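Kapitel 4
Runde Dinge zeichnen: Zylinder, Ringe und Deckel

In diesem Kapitel
Die Ellipse und ihre Achsen
Ränder, Fasen und dünne Kanten
Glänzende Bänder auf matten Körpern
Übungen mit Gegenständen aus der Küchenschublade

4.1 Worum es geht

Ich habe jahrelang um Tassen einen Bogen gemacht. Kisten, Bücher, Schränke, ganze Treppenhäuser – alles kein Problem, solange es Ecken gab. Stellte mir aber jemand eine Konservendose auf den Tisch, sah meine Zeichnung aus, als hätte sich einer draufgesetzt. Falls es dir auch so geht: Willkommen, das Kapitel ist für dich! Und falls du Dosen schon im Schlaf zeichnest, blättere ruhig gleich zu den Übungen in 4.5 vor, dort wird es auch für dich noch knifflig genug.

In den ersten drei Kapiteln hatten wir es mit geraden Kanten zu tun. Du hast Fluchtlinien gezogen, Würfel gekippt und (hoffentlich) den Schuhkarton aus Übung 3.6 von allen Seiten gequält. Diese Kartons brauchen wir jetzt wieder. Ein Zylinder lässt sich nämlich wunderbar in einen Kasten hineinbauen: Die beiden Kreisflächen sitzen in den quadratischen Enden des Kastens, und aus jedem Kreis wird in der Schrägansicht eine Ellipse. Mehr steckt geometrisch nicht dahinter. Schwierig wird es erst, wenn die Hand mitmachen soll.

Du brauchst für dieses Kapitel zwei Bleistifte, einen harten und einen weichen, dazu einen schwarzen Stift mit feiner Spitze und möglichst einen einzigen Buntstift in einer kräftigen Farbe. Ich nehme den orangefarbenen aus dem kleinen Ginano-Kasten, weil er sich gut über Grafit legen lässt, aber jeder andere tut es auch. Als Papier reicht der Block, den du schon hast. Wer mit dem festen Praltar-Papier arbeitet, sollte den harten Bleistift etwas stumpfer lassen, sonst gräbt er Rillen, die man beim Schattieren wieder sieht.

4.2 Zum Warmwerden

Bevor du irgendein Ding anschaust, zeichne eine Seite voll Ellipsen. 100 Stück, aus dem Arm, ohne abzusetzen, und bitte nicht radieren. Ich meine das ernst! Beim ersten Mal hatte ich nach einer Viertelstunde keine Lust mehr und habe mir einen Kaffee gemacht, und die zweite Hälfte war trotzdem deutlich besser als die erste. Schreib dir ruhig eine kleine Nummer neben die Ellipsen, die dir gefallen. Im nächsten Monat wirst du sehen, dass du andere auswählen würdest.

Achte dabei auf die Enden. Eine Ellipse hat keine Spitzen. Fast alle Anfänger zeichnen ein Mandelauge, zwei Bögen, die sich links und rechts treffen, und genau dadurch sieht die Dose nachher aus wie ein Rugbyball mit Etikett. Die Linie läuft an den schmalen Seiten rund herum, manchmal in einem sehr engen Bogen, aber immer rund.

Trí Đinh, mit dem ich das Material zu diesem Buch im Februar ausprobiert habe, zieht die Ellipse grundsätzlich zweimal in der Luft nach und setzt erst beim dritten Durchgang den Stift auf. Ich kann das nicht, ich verliere dabei die Form. Probier beides aus und bleib bei dem, was dir leichter fällt.

4.3 Die kurze Achse zeigt, wohin der Zylinder schaut

Stell dir eine Stange vor, die mitten durch den Zylinder geht, von Deckel zu Boden. Auf dem Papier liegt die kurze Achse der Ellipse immer in Richtung dieser Stange, die lange steht quer dazu. Das gilt für das stehende Glas genauso wie für die umgefallene Dose oder ein Stück Rohr, das dir schräg entgegenkommt. Wenn ein liegender Zylinder verdreht aussieht, leg das Lineal an und prüfe zuerst diesen rechten Winkel. Bei mir stimmt er in den schlechten Zeichnungen fast nie.

Dann die Frage, wie weit offen die Ellipse ist. Schaust du fast senkrecht auf den Deckel, ist sie beinahe ein Kreis. Gehst du mit den Augen tiefer, wird sie schmaler, bis am Ende ein Strich übrig bleibt. Nimm eine Tasse und senke sie langsam vor deinem Gesicht, dann hast du die ganze Reihe in ein paar Sekunden gesehen. (Leere Tasse. Ich sage es nur.)

4.4 Ringe, Ränder und Glanz

Ein Band, das um einen Zylinder läuft, hat oben und unten je einen Bogen, und beide folgen derselben Krümmung wie die Deckfläche, mit kleinen Unterschieden durch die Perspektive. Zieh die Bögen zuerst ganz durch, auch auf der Rückseite, und nimm das Unsichtbare später weg. Wer nur das vordere Stück zeichnet, bekommt meist einen Gürtel, der schlecht sitzt.

Bei glänzendem Metall vertrau den Augen und vergiss, dass Metall »grau« ist. Chrom besteht auf dem Papier aus fast weißen und fast schwarzen Streifen, die dicht nebeneinanderliegen. Matte Flächen daneben dürfen weich verlaufen, das Band selbst bekommt harte Übergänge. Ein schönes Übungsstück ist der Salzstreuer, ein anderes die alte Ekström-Taschenlampe, die bei mir in der Werkzeugkiste liegt und die in der Aufgabensammlung ab Seite 328 noch öfter vorkommt. Leg so einen Gegenstand nah ans Fenster, zeichne ihn 8 Minuten lang und hör dann auf, auch mitten im Strich.

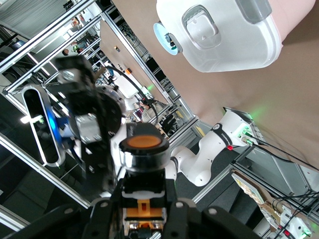
Farbe setze ich bei runden Dingen gern nur an einer Stelle ein, und am liebsten auf der Stirnseite, denn dort wandert der Blick ohnehin hin. Fang mit dem dunklen Körper an und lass die Deckfläche zunächst weiß. Der schwarze Zylinder mit der flachen orangefarbenen Scheibe obendrauf ist dafür ein dankbares Motiv: Um das Orange läuft ein schwarzer Rand, nahe der oberen Kante liegt etwas Licht, und um die Mitte sitzt das Chromband. Zeichne also erst beide Ellipsen für den Rand, die innere und die äußere, dann die Bögen für das Band, und greif erst danach zum Buntstift. Für die helle Stelle am oberen Rand drückst du einfach weniger auf. Den Chromring hebst du dir für zuletzt auf, mit dem weichen Bleistift und den harten Übergängen aus 4.4, und dann geht es weiter mit den Übungen in 4.5.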